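**Progress report to Grabner, second period**
Project: Stiltix sidewalk delivery robot, unit 2 - upkeep and repair
Prepared by Sigrun Aasen
May 26, 2022

The money in this period went to keeping one robot on the road. Unit 2 has now covered 1,640 km since it was commissioned, 400 of those since the last report. It was out of service twice, once for a planned bearing change and once for a fault in the drive wiring. Both are covered below, along with the camera work that is still open.

## Drive and wheels

The rear left hub motor had been running warmer than the other three since April. Reto Danzer pulled the wheel and found the outer seal worn through on one side, with grit in the bearing. We replaced the bearings and seals on both rear wheels. The front pair was checked and left alone. Motor temperatures on the rear axle are now within two degrees of each other on the standard test loop.

The wiring fault took longer. The robot would stop in the street with a drive controller error, then clear itself on restart. We swapped the controller first, which did not help and cost us four days. The fault was in the connector under the battery tray, where a pin had backed out of its housing and lost contact when the frame flexed over a curb ramp. Reto has rebuilt that connector with a locking housing and added a strain relief to the loom. There have been no drive errors since. The old controller tested fine and is back on the shelf as a spare.

## Battery

Capacity measured at 1,099 Wh on the bench. We had set 1,000 Wh as the point for ordering a new pack, so no purchase is needed this period. The charging contacts were cleaned and one spring replaced. Charging at the dock had been failing to start now and then, and Florian Schwaiger traced part of that to the dock itself, which had sunk a little at the back. He shimmed it level and reset the guide rails.

## Front camera

The forward camera sits behind a flat polycarbonate window in the nose cover. It is the weak point of the machine at the moment. In low sun the window picks up glare, and any film on it softens one side of the view. The lane-edge software depends on seeing the line between curb and pavement, and it loses confidence when that line is soft.

We have done the following so far:

- Cleaned the window inside and out, and changed the wipe-down to a microfiber cloth with plain distilled water. The old cleaner left a residue.
- Replaced the gasket between window and cover.
- Checked the lens focus and locking ring. Both good.
- Fixed the lower exposure limit, which had been set too high after a firmware update and was washing out the sky.
- Repeated the camera calibration after the nose cover went back on. It now has to be done each time the cover comes off, and it is on the service sheet.

The exposure change needs more running before I can say what it gains us. Of the operator takeovers logged in this period, 57 were tagged as camera confidence, more than all other causes together. Most came when driving toward the sun on residential streets with tree cover, where the road goes from shade to full light and back.

Two options are open. Funa can supply a coated glass window cut to our drawing, with a lead time of three weeks. The other is a short hood over the existing window, which Florian can print here in a day. The hood is cheap but adds to the height of the nose and may catch on the dock guide. I would like to try the hood first and order one glass window in parallel, so that we do not lose the summer.

## Service routine

The daily check now takes one person fifteen minutes: window, tires, dock contacts, brake release, emergency stop. The weekly check adds wheel play, loom and connector inspection, and a log download. The sheet is kept in the cabinet by the dock and signed by whoever did the work.

## Spending and next period

We are under budget on parts and over on labor - the connector hunt is the whole of the overrun. I am asking to move the unspent parts money across to cover it, less the cost of one glass window. Next period's work is the hood trial, a second set of seals for the front wheels, and a repeat of the battery test.

Camera view on the residential route: 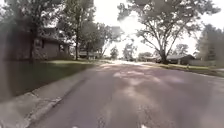
Reply from Luzius Trummer: The transfer from parts to labor is fine with us, please send the revised table. Go ahead with the hood and order the glass now as well. I would want the takeover count split by time of day in the next report, with the old window, the hood and the glass listed separately, and a note of whether the hood clears the dock guide.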